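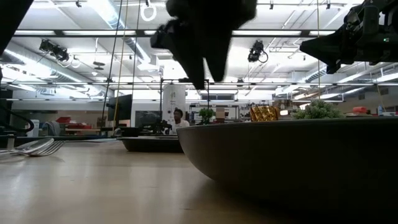 2026-07-23, late, Felimton

Bad one today. Writing it down before I forget the order of things.

Table laid as usual, big bowl on the right, tray behind, fork and the other bit of cutlery on the left. Han on the left arm, Gila on the right (we name the arms, don't ask me why, it stuck). Job was tray and bowl, same as all week. Target 33 clean runs by teatime. Got to 9.

Run 10, Gila went down for the greens and just kept going. Past the rim, into the bowl, pushing. Bowl slid a good hand's width. Force limit should have cut in straight away and it didnt. I hit the stop - slower than I'd like. Maybe two seconds. Felt like a week.

No one hurt. Nobody had hands in. But I'd had mine in there on run 8, straightening the fork, arms live, because I was in a rush. Not doing that again. Feel a bit sick thinking about it.

Log says the limit on Gila was set at 2,000. Should be 1,000. Han was fine, 1,000 all along. So someone changed it, or the Trindent update did, the one that went on before lunch. My money's on the update but can't prove it. It wipes settings, it did the same to us in March, and I wrote a note then saying check limits after every update. Found the note. In my own handwriting. Stuck inside the cupboard door.

Also the status light stayed green the whole time. Green while it was shoving a bowl across a table! Light only tells you the arm has power and is talking, so techncally correct, but I'd been treating it as "all well". Must stop.

Tomorrow:
- limits read back on both arms before first run, out loud
- tape on floor, nobody past it while live, me included
- stop button moved to the near side, can't be reaching over for it
- ask Trindent what the update touches, in writing
- finger pads on Gila, left one looks scuffed

Runs 1 to 9 probably usable. Not sure about anything after lunch though, need to look at the forces. Too tired now.

Missed the 33 by miles. Soup for tea, phone off, bed.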